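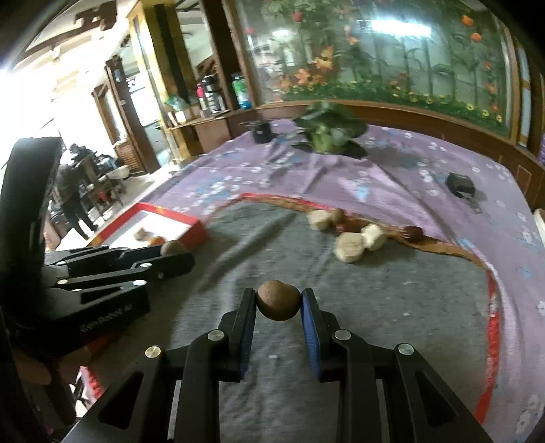 Open position at Kendance: research assistant, recruitment fees and debt

Kendance
About us | Our work | Publications | Jobs | Contact

Home > Jobs > Research Assistant, Skarton project

Place of work: Skodcombe, with travel
Type of contract: fixed term, full time
Salary: 3000 dollars per month before tax
Last day to apply: March 8, 2020

Kendance is a small non-profit organization that works on the rights of people who move to another country for a job. We are looking for a research assistant for our project on recruitment fees. The project has the name Skarton, and it is paid for by a grant from the Gunnlaugsson Fund.

About the project

Many workers pay money to an agent before they get a job abroad. They pay for the contract, for the medical check, for the transport, and sometimes for things which they never receive. A large part of them borrow this money from family or from a private lender, often with high interest. When they arrive, the wage can be lower than what was promised, but the debt stays the same. A worker in this situation has difficulty to leave a bad employer, even when the door is open and the passport is in the pocket.

In Skarton we study how these fees are paid in the hotel cleaning and laundry sector. We speak with workers, with former agents and with employers who have decided to pay the fees back. At the end we will publish a report and a short guide for hotels on how repayment can be organized. The guide must be so clear that a manager without legal education can use it.

Your tasks

- Prepare and carry out interviews with workers, together with an experienced colleague
- Write interview notes and keep them in safe storage, following our rules on privacy
- Collect contracts, receipts and job advertisements and enter them in our database
- Read reports and court decisions and make short summaries for the team
- Help to organize meetings with worker groups, including rooms, food, child care and travel money
- Check the numbers and the sources in the final report before it goes to print

The team has seven people. You will report to the project coordinator and share an office with the database editor. The office is on the second floor and there is an elevator.

What we ask from you

You have some experience with interviews or with direct support to workers. This can be from a job, from your studies, from a union or from unpaid work in your community. We do not require a university degree. We look at what you have done and how you write about it.

You can listen for a long time without giving advice. You understand that a person may stop the interview at any moment and that we then delete what was said if the person asks for it.

You write clear English. It does not need to be perfect (for several of us it is the second or third language). You also speak at least one other language well. Please tell us which one, even if you think it is not useful for this project.

You are able to travel 2 weeks in a row, and some interviews take place in the evening after the shift of the workers. Evening hours are given back as free time. A driver's license is good to have but not necessary.

People who have themselves worked abroad with an agent are very welcome to apply. You do not have to tell us your story in the application or in the interview.

What we offer

The contract runs until the end of November, and there is a possibility to extend it if the second part of the grant is approved. We cannot promise this now. You get 19 days of paid vacation in the contract period, and public holidays come in addition. Travel, meals on the road and phone costs are paid by us. After difficult interviews you can speak with an outside counselor, in working time and without asking your coordinator first.

There is no fee of any kind to apply for a job at Kendance. We do not use agents. If somebody asks you for money in our name, please do not pay, and write to us.

How to apply

Send us a letter of not more than two pages and a list of your earlier jobs or studies. In the letter, please answer the following:

- Why do you want to work with this subject?
- Describe a conversation, at work or in another place, where it was hard to win the trust of the other person. What did you do?
- From which date can you start?

Please leave out your photo, your age and your family situation. References are requested only from those who come to the interview.

Use the form on the Jobs page or bring the papers to the front desk in Skodcombe. If you apply on paper, write "Skarton" on the envelope. Everyone who applies gets a reply, also when the answer is no. Interviews are held in our office or by phone, and we pay the train ticket for those who come from outside the town.

You need to have the right to work here at the time of the start. Unfortunately we have no means to sponsor a visa for this position.

Questions about the tasks or the contract can be sent through the Contact page. Please choose "Jobs" as the subject.

Back to all jobs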